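Is a second-hand fridge really costing me that much to run?

Asked by Harish Pal
Menwood Community Help > Kitchen and Appliances

I moved into a rental in Menwood in September and the landlord left a big old refrigerator in the kitchen. It works. Milk stays cold, ice cream stays hard, no complaints there. But my brother-in-law keeps telling me that anything over ten years old "eats money" and that a new one would pay for itself. He says this about everything, including my car.

My electric bill went up after I moved in, but I also moved from a one-bedroom to a place with an electric water heater, so I don't trust the bill to tell me anything. The store in Trevora has a sign up saying you can save "up to" a certain amount every year by replacing an old fridge. I have learned to ignore any sentence with "up to" in it.

What I want to know is whether there is a way to find out what this particular fridge uses, without taking anybody's word for it. I also read that I should clean the coils, keep it full, move it away from the wall and set it warmer. Do any of those make a difference you could see on a bill, or is it the kind of advice that gets copied from one website to another?

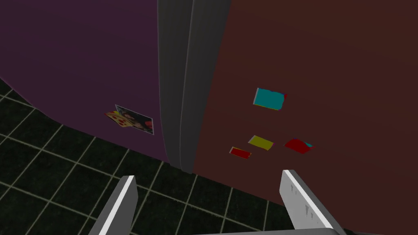
Kitchen and Appliances Group

The landlord says I can replace it at my own expense and that he will not take it away. The label inside the door has worn off, so I can't look up the model.

Birutė Toom

Buy or borrow a plug-in energy meter. It goes between the wall outlet and the fridge and it counts kilowatt-hours. Our library in Buninham lends them out, and yours might too. Check that the meter is rated for the job and plug it straight into the wall, no extension cord.

Leave it on for 7 full days. A lot of people read it after an hour and multiply, and that number is worthless. The compressor cycles on and off, and if you catch a defrost cycle you'll think the thing is a space heater. A week gets you some cooking days and some days when the door hardly opens. Take the total, divide by 7, multiply by 365, and then multiply by whatever you pay per kilowatt-hour. Get that last figure from your bill, and include the delivery charge, which is often listed on its own line.

I did this with the fridge my mother left me, which everyone in the family had agreed was a monster. It came out to 1,507 kilowatt-hours a year. That is a lot, and in her case they were right. I then did the same with the one in my own kitchen, which I had assumed was fine, and it was fine. So my total evidence is two fridges, and I would not build a theory on it.

As for the tips, here is what I found when I left the meter on and tried them one at a time:

Cleaning the coils: a small drop, hard to tell from the weather. Do it anyway if they are furry, and unplug the fridge first.

Keeping it full: I saw nothing. I put in jugs of water for a week. It was a nuisance and I could never reach the butter.

Setting it warmer: yes, this one showed up. But put a thermometer in there. The dial only has numbers on it and they don't mean degrees. You want the food at or below 40°F and the freezer at 0°F. If yours is running at 33, you have room to turn it up. If it is at 39, leave it alone.

Door seals: close the door on a strip of paper and pull. If it slides out with no drag, the seal is tired. People swear by this test and I am only half convinced, but it is free.

Raimonds Rozīte

Just get a new one. Old fridges are junk and the new ones use next to nothing. My neighbor replaced his and his bill went way down.

Birutė Toom

Did he change anything else that month? Bills drop in the fall when the air conditioning goes off. I'm not saying he is wrong, I would just like to see the meter reading.

Raimonds Rozīte

No idea. He was happy with it.

Margus Dzene

I repaired appliances for a good part of my working life, so take this as one man's opinion. Birutė's method is the right one and I would do that before spending anything.

Where I would be careful is the payback arithmetic. The store compares your old fridge with the best new one on the floor, and then sells you a bigger one with an ice maker in the door. Compare against the yellow label on the exact model you would buy. Subtract its yearly kilowatt-hours from yours and price only the difference. Then divide the full cost by that, and the full cost means delivery and hauling the old one off, seeing that your landlord won't.

Also, you rent. If the payback is six years and you leave in two, you have bought your landlord a refrigerator. I'd ask him to split it – the worst he can do is say no. Get it in writing who owns it.

One more thing on placement. Next to the stove or in direct afternoon sun is bad, and a garage in summer is worse. A couple of inches of air behind it helps if the coils are on the back. Many have them underneath, and then pulling it off the wall does very little.

Harish Pal

Thanks, both. The library does have a meter and I'm second on the list for it. I put a thermometer in a glass of water overnight and it read 35 at seven in the morning, so I have turned the dial down one notch and will look again tomorrow.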